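# The Black Pants Problem

I own too many black pants. I know this because last January I pulled every pair out of the closet and threw them on the bed, and the pile was tall enough that the cat went to sleep behind it and I lost track of her until dinner.

The thing about black pants is that they all look alike on a hanger. Mine had been hanging there for years in one long dark row, and every morning I'd grab a pair, find out it was the one with the bad zipper, put it back (why did I put it back?) and grab another. My sister watched me do this once while she was visiting and asked if I was okay.

So when my editor wanted somebody to write about folding, I put my hand up before she finished the sentence. She thought I was a folding person. I'm a hanging person who ran out of rod.

My first call was to Shih-chieh Huang, who used to run the alterations counter at Zwane, the dry cleaner I went to back when I had a job with an elevator. He's retired now and he teaches a clothing care class in the back of Flondico, the fabric store, and he still talks about pants the way some people talk about fish they've caught. I asked him how long it would take to teach me to fold a pair properly. "Two minutes," he said. "But you'll do it wrong for a month."

He was right about the month!

His method starts on the bed, and he's firm about that. A table is too hard and too small, he says, and the floor is for people with good knees. You want to be able to lay the pants out at full length and walk to either end of them. Close everything first: zipper, button, hook, whatever you've got. An open waistband splays when you fold it and then you've got a crooked fold all the way down, and you'll stand there blaming your legs.

Then you bring one leg over the other. That's the fold everybody knows, the lengthwise one, and I'd been doing it my whole life by pinching the waist, giving it a shake and hoping. Shih-chieh doesn't shake. He lays the pants down, lines up the waist, then goes to the hems and lines those up, and only then does he touch the middle. He smooths from the waist down with the flat of his hand, one long pass, and if the fabric bunches at the bottom he lifts the hem and lays it down again. He never tugs. I tug. I've always been a tugger.

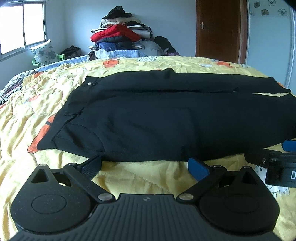

*Black pants folded lengthwise on the yellow bedspread, with the metal catch at the end of the waistband.*

Let me say a word for a loud bedspread. I used to believe you needed something plain underneath to see what you were doing, and I even bought a gray Zollico throw for the purpose, thinking it would look very professional. Black pants on a gray throw are a nightmare. I couldn't find the edges! I lost a whole leg in there. Put the same pants on yellow with big orange flowers and every wobble in the hem shows up from across the room. The bedspread can be as wrinkled as it likes, too. I worried about that at first and spent ages pulling mine tight, and then Shih-chieh told me to fold on a made bed or an unmade bed, he didn't care, as long as I smoothed the pants and left the bed alone.

After the lengthwise fold there's a fork in the road, and people have feelings about it. Some fold in half and stack. Some fold in thirds and stand the pants up in a drawer like files. My sister rolls hers, and her pants look like she's been camping, but she's happy. I tried all of it. For heavy cotton I like thirds, because a thick pair will stand up without any help from its neighbors. For dressier pants, the kind with a hook closure and a bit of drape, I fold in half once and lay them on top of the stack. Too many folds in that sort of fabric and you'll be ironing before you leave the house, and I haven't ironed before 8 a.m. since college.

Turn the hook to the inside, by the way. I learned this from a sweater. It was a very nice sweater.

I also got talked into a product, as I always do. The Flusus is a flexible folding board, it cost me 30 dollars, and you lay your clothes on it and flip the sides in. For T-shirts it's terrific fun and I folded everything I owned and then started on my neighbor's. For pants it's too short. You end up with the waist on the board and the rest of the pants hanging off like a tongue. Mine lives under the bed now, next to the gray throw.

What made the real difference was sorting while everything was still spread out. Once a pair is flat on a bright cover you see it properly for the first time in ages. I found a seam that had started to go. I found two pairs that were the same pants, same label, same size, bought (I checked my email) 223 days apart. I found the bad zipper. That one went straight to the mending bag, and I'd love to tell you it has since been mended.

Shih-chieh's rule for what to keep is that you hold each pair up by the waist and say where you last wore it. If you can't, out it goes. I argued with him over a pair of wool ones for most of a phone call. I finally remembered a cousin's wedding and won, and he sighed and told me to brush them before I put them away.

The keepers fit in one drawer now, dressy ones on top, cotton standing up behind. I still fold on the bed, usually in the evening with the radio going, and the cat still gets behind the pile. I check for her now before I close the drawer.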